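Binden Student Robotics Club
Progress report to the Stisteo education fund, January

Prepared by Đạt Tăng, club lead

The block-handling project is on schedule. Students now run the arm on their own during the second half of each session, with one adult at the bench. Two students who joined in the fall have moved from the simulator to the real arm.

Most of this period went into the board task. Students place blocks of different shapes and colors on the wooden board, and the program has to bring the tool to the one that was called for without touching its neighbors. Cylinders standing close together are still the hardest case. The current limit is 45 seconds per attempt.

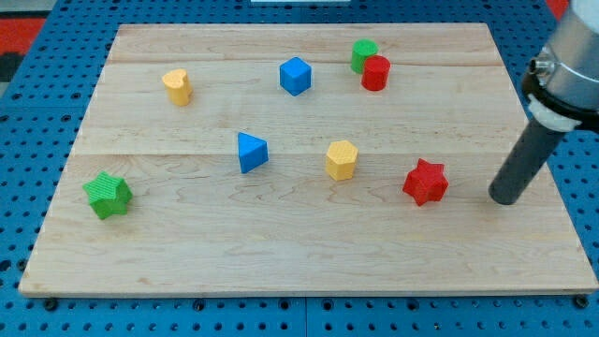
We logged 453 attempts this period. Students wrote the log format themselves and have already changed it twice, so the early entries had to be retyped. The next target is 100 attempts in a row without an emergency stop. The longest run so far ended when a cable came out of the control box, and the team has since added a clamp.

Spending to date is $3,927. The largest items were the replacement controller from Gajewski, filament, and bus fare for the trip to Zastomgate. The controller arrived three weeks late, and the younger group worked on paper exercises until it came. We still need a second emergency stop button and have asked for a price.

Attendance has been steady except during exam week. Four students want to present at the spring showcase and are drafting their poster now. We would like to move the unspent travel money to spare parts and need your approval before we order. The parts list is attached.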